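Garnet Morin has moved house 11 times and regrets most of the furniture. Her column on the subject, written from a rented flat in Radthorpe, draws 331 letters in a good month.

"People write to ask what to keep," she says. "I tell them to keep the kettle."
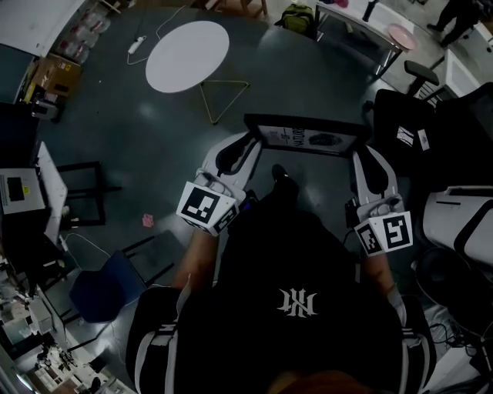 A black-framed print with the word "NATURE" on it, held level above the floor.

Pictures are her sore point. She owns nearly 700 and has hung 2. "You need a nail, a hammer and an opinion," she says. "I can usually find the hammer."

She moves again in December, to Turcotte. The piano is staying behind.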